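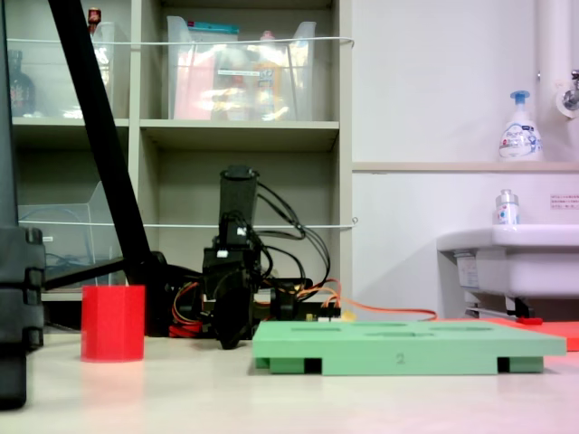 How Post Finds Its Way

Information for pupils aged 7 to 11
Omard Postal Museum, Learning Department

Every letter has a journey to make. Some letters travel only to the next street. Others cross mountains and seas before they reach the right door. This page explains what happens to a letter after it has been posted, and how people sent messages before there was a postal service at all.

Words in the list at the end of the page may be new to you. Please ask an adult if you need help with them.

Before there was a post

Long ago, most people could not read or write. If they wished to send news to someone far away, they asked a traveller to carry it and say it aloud. Kings, queens and rich merchants could afford messengers of their own. A messenger on horseback might ride until the horse was tired, change to a fresh horse at an inn, and continue. The places where horses were changed were called posts, and this is one reason we still use the word today.

Sending a letter used to be expensive. In Britain, before 1840, the cost depended on how far the letter had to go and how many sheets of paper it contained. The person who received the letter usually had to pay for it. Some people refused to pay and the letter was taken away again. To save money, writers filled a whole page, turned it sideways, and then wrote across the first lines. These are called crossed letters. They are very difficult to read, as visitors to our reading room will discover.

The first stamp

In 1840 the Penny Black was introduced. It was the first sticky postage stamp in the world. A letter weighing up to half an ounce could be sent anywhere in the country for one penny, and the sender paid. The stamp showed that the money had been handed over.

The Penny Black had no holes around its edges, so each stamp had to be cut from the sheet with scissors. The small holes, called perforations, came later. British stamps do not carry the name of the country. They show the head of the king or queen instead.

What happens to a letter

Collection. A postal worker empties the post box at the time shown on the front. If the plate says 5.30 p.m., a letter posted after that time will wait for the next collection.

Sorting. The letters are taken to a large building called a mail centre. Parcels and thick envelopes are separated from ordinary letters. The letters are turned so that all the stamps face the same way, and each stamp is marked with ink so that it cannot be used again. This mark is called a postmark.

Reading the address. Machines read the address and the postcode. If the handwriting is too untidy for a machine, a person looks at it. Please write clearly!

Travelling. Letters for distant places go by lorry or aeroplane. Much of this work is done at night, while most people are asleep.

Delivery. Early in the morning the letters arrive at a local delivery office. The postman or postwoman puts them in the order of the houses on the round – first one side of the street, perhaps, and then the other – and sets out.

What a postcode tells us

A British postcode has two parts. The first part begins with one or two letters, which stand for an area, often named after a large town or city. The numbers that follow show a smaller district. The second part of the postcode narrows the search to a few streets and then to a small group of addresses. One postcode often covers about 15 homes, although a very large office may have a postcode of its own.

Other countries use different systems. In France the code has five numbers and is written before the name of the town. In the Netherlands it has four numbers followed by two letters.

Difficult deliveries

Not every address is easy to reach. Islands may receive their post by ferry, and in bad weather the ferry may not sail. In some mountain villages the post has been carried by mules. Pigeons have also been used to carry messages, especially in wartime. A pigeon cannot be told where to go. It can only fly home, so the birds had to be taken away from their loft before they could bring a message back.

The museum's own collection contains 1,231 postcards, nearly all of them sent by people on holiday. The Paredes Album, which may be seen in Gallery 2, holds cards from seaside towns. Many of the messages are about the weather.

Something to do

Write a postcard to a person you know. You will need a plain card, a pen, a first or second class stamp and the full address.

Draw a line down the middle of the card. Write your message on the left and the address on the right. Put the stamp in the top right-hand corner. Write down the day on which you post the card and ask the person to tell you when it arrives.

Classes visiting in September may post their cards in the Victorian box beside the entrance. It is emptied at 3 p.m.

Word list

Address – the words and numbers that say where a person lives or works.
Loft – the house in which pigeons are kept.
Merchant – a person who buys and sells goods.
Perforations – rows of small holes that make paper easy to tear.
Postmark – an ink mark showing that a stamp has been used.
Round – the streets visited by one postal worker.

Visiting with a school

School visits last 2 hours and are suitable for pupils in Key Stage 2. One adult must be present for every 6 children. Packed lunches may be eaten in the Sokero Room on the ground floor. Bookings should be made by a teacher through the Learning Department.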